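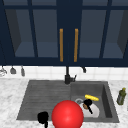 Can a robot learn kitchen work without ever setting foot in a kitchen? Quite a lot of it, as long as the pretend kitchen is messy in the right ways and the robot gets plenty of tries.

I've been following the Vallura project since November, and I still get a little giddy when a new batch of results comes out. Vallura is a training method for robot arms, built on top of a kitchen simulator called Ovar. The idea is easy to say and hard to pull off: take one room, keep the counter and the cabinets where they are, and keep changing where the loose things end up. A bottle might start on the counter in one run and on a cabinet shelf in the next. The robot has to cope with whatever it gets.

Older training setups leaned on long, clean demonstrations. A person steered the arm through a whole chore, start to finish, and the software copied it. That works nicely until the bowl is a hand's width from where it used to be, and then the arm reaches for empty air with total confidence. (I've watched clips of this. It's painful.)

Vallura breaks the chore into short pieces and lets the arm practice each one from many starting points. Each piece gets 100 variations before the software moves on, and the pieces are then joined back together in different orders. The whole library comes to more than 2,000 practice runs, all of them made in Ovar, where a dropped bottle costs nothing and resetting the room takes a blink.

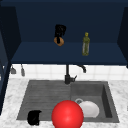 The joining is where I got hooked. Two pieces that work fine alone can fail badly side by side. Say the arm finishes one move with its wrist turned a bit too far. The next move never saw that wrist angle in training, so it starts off wrong and only gets worse. The team's fix is to save those awkward endings and use them as the beginnings for the next round of practice. The robot spends its time on exactly the spots where it used to fall apart, and I love how plain that is!

Their main test asks for 3 moves in a row, with no chance to reset between them. The comparison was Culex, an earlier method from the same lab that trains each move separately and hopes for the best. Culex often got through the first move and then lost its way. Vallura made it to the end far more often, and when it did slip, it sometimes went back for another try. Retrying was never written in as a rule. It seems to have come out of all that practice starting from bad positions.
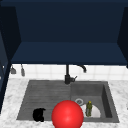
Bottle, plate and sink in the Ovar practice kitchen.

There are gaps, and the team is open about them. Glass is a headache, both because it's hard to see through a camera and because simulated glass doesn't catch the light quite like the real stuff. Soft things are worse. A wet dishcloth can fold in more ways than anyone wants to model, and the current version of Ovar treats most objects as stiff.

Then there's the jump to real hardware. The lab has 2 arms set up at its Price building, and the first trials there have been slow going — friction, mostly, plus a gripper that squeezes a little harder than its simulated twin. The next round of training will vary grip strength along with everything else, and the lab plans to run the same three-move test on both arms once that's done.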